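Sunday, 16th February, and the Palacios dye house in Wostangate is already steaming at the windows. Indigo day. You smell it from the bus stop – something like wet hay, something like a pond – and then you're inside and it's in your hair until Wednesday.

Wenceslao Arellano doesn't look up. He's got a stick in the vat and he's watching the foam. Coppery skin on top, yellow-green liquor under it. If it's blue underneath, forget it, go home, feed it some bran and wait. Today it's green. Good.

The town used to run on this. Four dye houses along the Arnell, all of them pulling water off the river, all of them sending it back a different color. Old people in Wostangate still say "a Tuesday river" when something looks off, and I asked five or six of them why Tuesday and got five or six answers. Three of the houses are apartments now. One has a gym in the old drying loft. Palacios hung on by doing work shirts, then table linens, then whatever came through the door.

What came through the door lately is people who want dark. Really dark. Not denim, not sky. The shade they're known for here is called Plorken, and it takes 16 dips. Down, up, air, wait. Down, up, air, wait. The cloth comes out green and turns while you stand there, edges first, and the first time you see it you make a noise. I made a noise. Arellano has heard the noise before.

Sixteen dips is most of a weekend. You can't rush the airing, he says, folks try, they get a nice dark cloth that gives all its color to the first pillowcase it meets. Thin layers or nothing. A long rinse, a vinegar rinse, another long rinse. Then it hangs.

Money, quickly, becuase everyone asks. A tablecloth in Plorken is $800. A throw is $500. I winced, he saw me wince. Then he walked me through the hours and I stopped wincing and started wondering how he pays the heating. Synthetic navy from a factory costs next to nothing and holds up fine, he'll tell you that himself. He wears it. His socks are synthetic navy.

So what are you paying for? I kept asking this and kept getting sent to look at old pieces. A shirt from his uncle's time, elbows gone pale, collar nearly white at the fold. An apron that's five different blues depending on which way it was tied. Indigo sits on the fiber and wears off the outside first, so it fades where you live in it. Corners go first. Hems. Anywhere a hand grabs. The folds collect shadow and stay dark for years, and a good deep blue in a fold can pass for black.
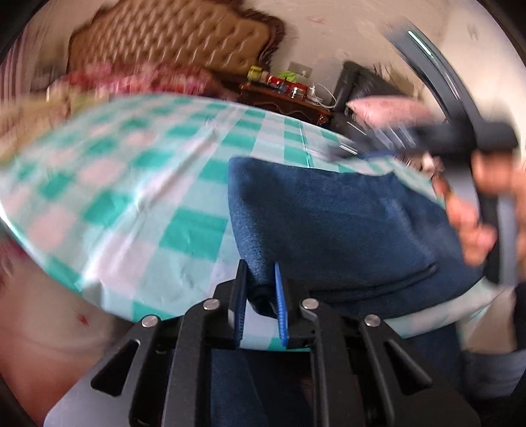
Corners are where the arguments start, too. Elvia Medrano wrote in after our short item on the dye house last August to say she thinks the whole fading business is oversold. Her tablecloth has been washed every week and she'd like it to stop changing, thank you, she bought a dark one becuase she wanted a dark one. Could they not just fix it?

They could not, or not much. Cold wash, inside out if it has an inside, dry in the shade. Arellano will redip anything that left his building, four more turns in the vat, and he doesn't charge for the first time. Medrano says she may take him up on it.

By three the light's going and the foam has gone flat. The vat needs to rest overnight, lid on, old blanket round the barrel. He rinses the stick. His hands are blue to the wrist and there's a line where the gloves leaked. Next open vat day is in two weeks – bring something cotton, washed, no fabric softener, and shoes you don't love.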